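Friday, October 23, 2020

Almond flour crackers, batch 8. Same base as the July recipe (almond flour, egg white, olive oil, salt) with the flax cut by half. Dough weight before rolling was 526 g. It rolled out better than batch 7 and didn't crack at the corners, but it stuck to the parchment in two places. Next time dust the top sheet as well as the bottom.

Used the Temberg flour because the Jarman order hasn't come. The Temberg is a coarser grind and the crackers brown faster at the edges. Pulled the first tray 2 minutes early and the middle ones were still soft. Second tray went in lower and got the full time — better color, proper snap once cool.

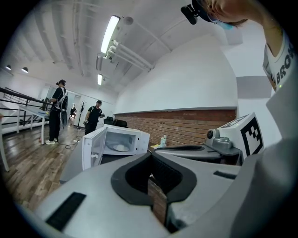 Rosemary version: too much. Morfudd Landeg tried both and picked the plain one, said the rosemary tasted like soap by the third bite. I'd drop it to a quarter of what I used, or go back to black pepper.

Worked out calories for the whole plain batch at 1,443 by hand. Needs checking against the sheet from Numana before it goes on a label, I may have counted the oil twice.

Storage test started this afternoon. One lot in a jar, one in a paper bag, both on the shelf by the door. Taste again Monday.

To do:
Chase Jarman about the flour
Ask Vivum if they can sell us egg white powder in a smaller bag
Sharpen the cutting wheel, it drags
Batch 9 — plain, finer grind, thinner by one notch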